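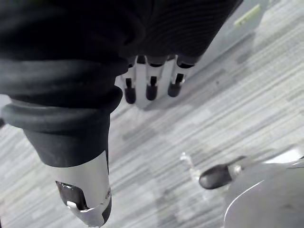
Silver arm segment with a dark ribbed cuff

Minutes, Solheim School building and safety meeting, 26 December 2020

Yes, we met the day after Christmas, and yes, on video, so thank you to everybody who logged on with leftover pie in hand. I took notes as fast as I could type. If I got you wrong, tell me and I'll fix it before the next one!

We started at ten and approved the August minutes with one fix (the gym floor was sealed, not painted). Then we went straight to the bus question, which ate up most of the morning.

Buses. With every other seat blocked off we can't carry all the kids who've signed up to ride in January. Fleline offered us one more bus on the north route for $947 a week. I thought that was steep and said so. The middle school rep thinks we should stagger the start times again and skip the extra bus, but the parents on the call really didn't like that, and I can see why (getting two kids out the door at two different times is no picnic). We voted to take the bus through the end of February and look again then. Five yes, two no.

Lunch. Classroom lunches stay. The teachers want a real break from the kids at midday and I'm with them on that one. We talked about aides covering 20-minute blocks, but we don't have enough aides for the lower grades, so the principal is going to ask the district for two more. Milk will come up on the carts with the trays instead of separately. Small thing, but it took us a while to get there.

Air. Grutex sent a quote for window fans, 75 of them, for $2198 including delivery. It sounded low to me, so I asked whether it covered the brackets. It doesn't. Motion to get the bracket price before we sign anything, passed with no one against.

Sign-in app. Onitport is still logging people out halfway through the morning health form. The office had 200 paper forms to type in by hand the last week before break, and they are tired of it, and they were pretty clear about that. We agreed to keep paper at the front door until the app behaves. I'll call Onitport on Monday and be a pest.

Other stuff. Band wants to practice outside when it's above 45 degrees. Fine by us as long as they stay clear of the pickup lane. Library returns go in the blue bin by the side door.

We wrapped up at 12:10. Next meeting is the second week of January, same link.

Posted in: School News > Meeting Notes

3 comments

northroutemom: Thank you for the extra bus!! What time does it get to the last stop?

K8parent: Can band please not do the same song every day

frontdesk2: Paper forms are restocked, bring your own pen please.

Contact the school office | © 2020 Solheim School | Back to top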